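Toy library stays put after lease scare, new hours from March

Drula's toy lending library is not closing. The landlord signed off on a new lease Sunday night, at the old rate, and the doors on Prieto Street will open as usual this week.

More than a few parents had already started returning things early. Please stop, the staff say. The shelves are full.

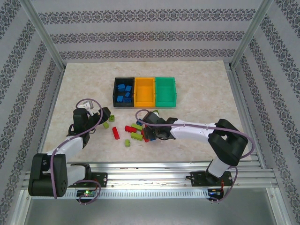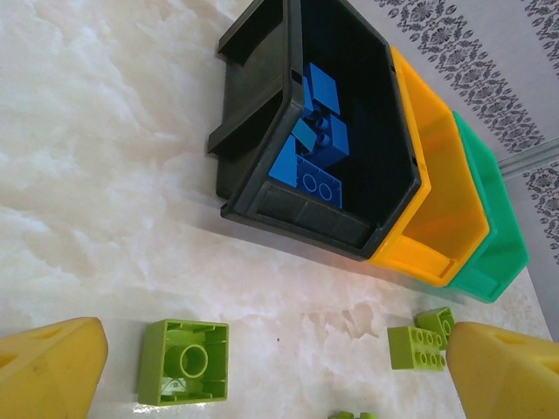
Blue building blocks in a black bin, seen in both photos.

The library had been told in the fall that its rooms would be let to someone else. A second-hand furniture store was interested, then wasn't. Talks dragged on through the holidays. In the end the building's owner, Stedel, agreed to a lease of four years with an option to renew.

"We got the call at supper and I just sat down on the kitchen floor," said Lenka Kuruc, who has run the place since the old coordinator moved away. "My daughter thought somebody had died."

The new deal covers both rooms plus the storage space in back, which floods. Stedel has promised to fix the drain. No date on that yet.

Members currently borrow from a catalog of 1463 items — puzzles, ride-ons, train sets, dress-up clothes, board games, building blocks by the tub. Wooden trains are out the most. There is a waiting list for the marble run and there has been one pretty much forever.

Other changes, quickly:

Hours. Starting in March the library stays open until 7 on Thursdays. Saturday mornings are unchanged. The Monday session goes away, turnout was poor.

Fees. Family membership stays where it is. Late fees are going up a little, the first increase in years. Missing pieces will still be forgiven if you fess up when you bring the toy back. Please count puzzle peices at home before you come in, it holds up the line.

Donations. Blocks and sturdy vehicles yes, stuffed animals no. Nothing with a dead battery compartment. Drop things at the side door during open hours only, bags left overnight got soaked twice last month.

Moving money. Families had raised $3000 for a move that now won't happen. Kuruc said donors can ask for there money back until the end of the month. Whatever is left goes to new shelving and a proper changing table, with the rest held for repairs.

Not everyone is thrilled about the Monday cut. Several grandparents who come in on the Sisow bus said it was the one quiet day, and the Thursday evening slot is no use to them with the last bus leaving before closing. Kuruc said she would look at a weekday morning again after summer if enough people sign up. There is a sheet at the desk.

Borrowing privileges for nearby daycares continue, with the same limits on how many items go out at once. Daycares need to renew their forms before the March hours kick in — the old ones expired with the old lease.

Membership sign-up is at the desk. Bring something with your address on it.

7 comments | 4 shares

Contact the newsroom | Copyright Drula Weekly, all rights reserved | Back to top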